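How to Freeze Soup Flat in Zip-Top Bags

Round tubs eat up a small freezer fast. Soup frozen flat in bags takes up much less room, stacks like books on a shelf, and thaws in a fraction of the time. The method works for most broths, bean soups, chili and tomato sauce. It doesn't suit soups with a lot of cream or potato, which turn grainy after freezing.

What you need

Quart-size freezer bags (the thicker kind, not sandwich bags)
A ladle
A wide jar or pitcher to hold the bag open
A small baking sheet that fits your freezer
A permanent marker

Step 1. Cool the soup

Take the pot off the heat and set it in a sink of cold water. Stir now and then for 30 minutes. Hot soup softens the plastic and warms up everything else in the freezer. If the pot is large, split the soup between two shallow pans first. Don't leave it out on the counter overnight.

Skim off any fat that rises. A little is fine, but a thick layer collects along the seal and keeps it from closing.

Step 2. Label the bags

Write on the bags while they are still empty and flat. Put down the name of the soup, the month and the number of servings. "Lentil, May, 2" is enough. Ink won't stick well to a cold or damp bag.

Step 3. Fill

Stand the bag in the jar and fold the top few inches over the rim, so the zipper track stays clean. Ladle in the soup and stop when the bag is three-quarters full. Soup expands as it freezes, and an overfilled bag will split at a corner.

Unfold the top. If any soup got on the track, wipe it with a dry paper towel before you close it.
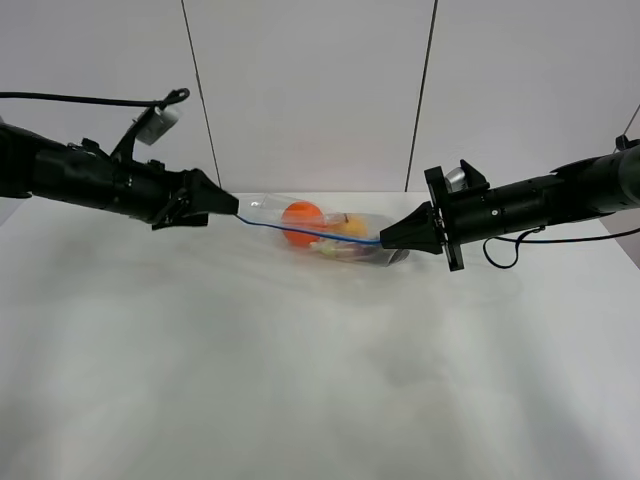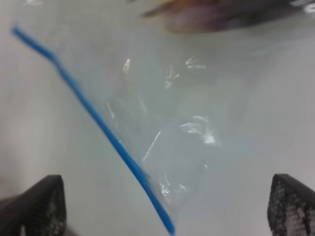

Step 4. Press out the air and seal

Close the zipper most of the way and leave a gap at one corner. Lay the bag down on the baking sheet with the open corner raised a little. Smooth the soup toward the gap with the flat of your hand until it reaches the top, then close the last bit. Run your thumb and finger along the whole seal twice.

Check it by tipping the bag over the sink. If it drips, move the soup to a new bag. Tape doesn't hold in the freezer.

Step 5. Freeze flat

Spread the soup to an even thickness and slide the sheet onto a level shelf. Keep the bags in a single layer until they are solid. Once they are hard, take the sheet out and stand the bags on end in a bin, with the labels facing you.

Thawing

Put a bag in a bowl in the refrigerator the night before you need it. For a faster thaw, hold the sealed bag under cool running water until the soup breaks into slabs, then tip them into a saucepan over low heat with a splash of water. Bring the soup to a full boil before serving.

Use broth-based soups within 3 months. They stay safe longer than that if kept frozen, but the flavor fades and the vegetables go soft.

Tanveer Memon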